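Cutting the last bus saves less than it costs

The city wants to end the 241 at ten o'clock at night. The reason given is ridership, and the ridership figure is correct: 3423 trips after ten in all of August, on a route that used to carry far more.

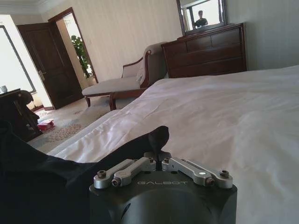 Late buses are judged by a rule we don't apply to roads. A side street with little traffic at midnight stays open and lit. People who finish work at eleven want to get home to a bed, maybe one with black fabric still draped over the edge from the morning, and they want to know the bus will come. Once it comes only some nights, they stop planning on it. Then the numbers fall, and the numbers are used to cut it again.

We saw this with the 235. It went from four late runs to two, then to none. The hospital laundry and the bakery on Zinent Road both changed their shift times afterward, and several people I know bought cars they could not easily afford. 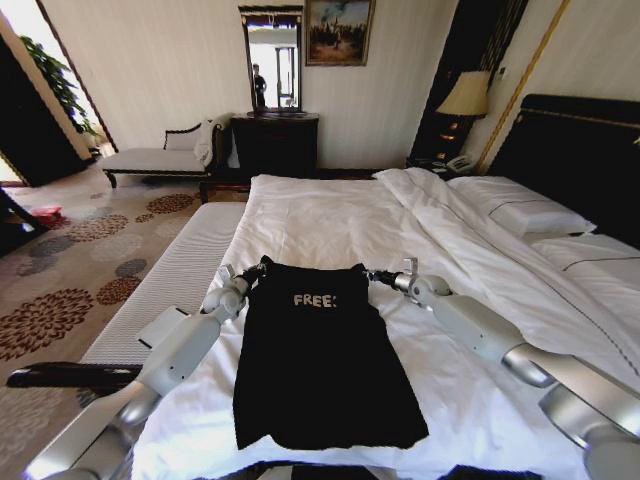

A better plan would be to keep three late runs, spaced evenly, and leave them alone for a year. Print the times at every stop. Hold the bus at the Flamillow transfer point when the train is late – drivers say they are told not to wait now, even for two minutes.

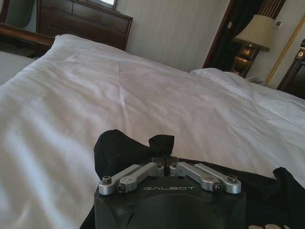 Roswitha Harms disagrees, and wrote to tell me that a shared taxi paid for by the city would serve the same riders for less money. She may be right about the cost. I would still want to see how it handles a wet night when over a dozen people call at once.

The new timetable takes effect January 1, 2026. Written comments go to the transit office before then.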